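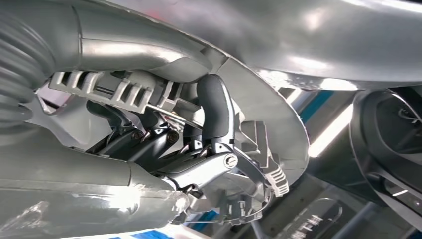

Unit 2 at the Brornach store was rated for 500 shelf operations between inspections. It had logged 1,288.

The technician read the figure twice and opened the maintenance form. Under "Task" she entered *restocking, aisle end*. Under "Result" the form allowed pass or fail. The arm had placed every can with its label forward. It had also placed the cans it was meant to remove, including two with split seams.

"Does it know they're damaged?" the manager asked.

"It knows they're cans."

"The Bitia brochure said it could run the floor by December."

"Which floor?"

He checked. The brochure showed a warehouse in Brollavia with one product and no customers.

She lowered the grip force, reset the counter and started a test cycle. The arm lifted a split can, turned it until the label faced the aisle, and set it down within tolerance. Syrup ran along the shelf and under the price strip.

She selected pass. The manager went to get a cloth.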